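Notebook entry, Jul 9, 2018
Subject: Branari shift assignment model, second formulation
Entered by: Xuân Mai
Reviewed by: Yasir Swati

The purpose of this entry is to record the changes made to the assignment model after the first formulation was returned by the solver as infeasible. The earlier version remains in the Gusemska folder and should not be edited.

Decision variables are unchanged. For each job j and each station k, x(j,k) equals 1 if job j is given to station k, and 0 otherwise. A second set, s(j), holds the start time of each job in minutes from the opening of the shift. There are 71 jobs and 9 stations in the Branari data.

The objective is to minimize the finishing time of the last job, written T. As before, T must be greater than or equal to s(j) plus the processing time of job j, for every j. The processing time depends on the station, so it enters as the sum over k of p(j,k) x(j,k).

The infeasibility was traced to the precedence rows. In the first formulation the job pairs were read from the Osagie table with the columns in the wrong order, and 13 of the pairs were also present in the correct order from the older list. Each such pair required job a to finish before job b and job b to finish before job a. The older list has been withdrawn and the table is now read with the predecessor in the first column.

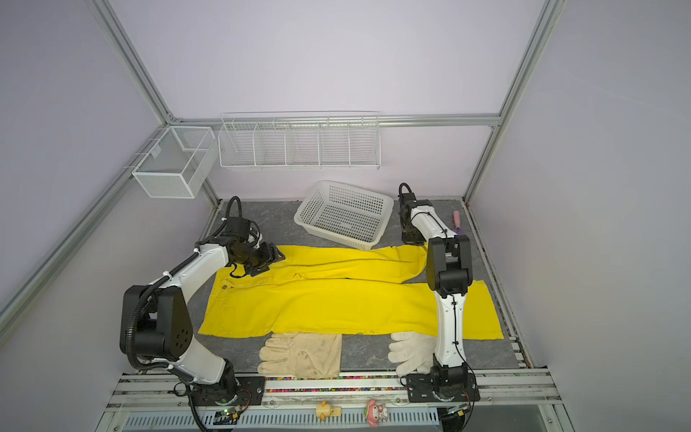
Work surface with both arms, yellow trousers laid flat.

The rows that prevent two jobs from overlapping on one station were written with a large constant M. In the first formulation M was set to one million for all pairs. This is permitted but gives a very weak relaxation, and the root bound was of little use. M has been replaced by 2147, the sum of the longest processing times over all jobs. No sensible schedule can run longer than this value, so no useful solution is lost. A separate M for each pair would be tighter still. It has not been tried.

Y.S. asked whether the ordering variable y(a,b) should be defined for all pairs or only for pairs that can share a station. The second is correct and is what the current file does. Where a station cannot process a job, x(j,k) is fixed to 0 before the model is built, and the matching overlap rows are not written.

Check by hand, small case. Two stations, three jobs, times 4, 6 and 5 on either station, no precedence. The total is 15, so T cannot be less than 7.5, and with whole jobs the best split is 6 on one station against 4 + 5 = 9 on the other, or 4 + 6 = 10 against 5. A third split gives 5 + 6 = 11 against 4. The minimum is therefore 9. The model returned 9.

Full case. A feasible schedule was found and all precedence rows were satisfied when checked separately. The gap was not closed within the time limit. The bound moved early in the run and then remained flat.

Open items:
Symmetry between identical stations has not been addressed. Proposed: order the stations by total load.
Release times for the Senari jobs are still entered as zero. Correct values to be requested.
Y.S. to confirm whether changeover time belongs in p(j,k) or needs its own term. If it depends on the previous job, the overlap rows must be rewritten.
The September data set is not to be loaded until the column order has been checked.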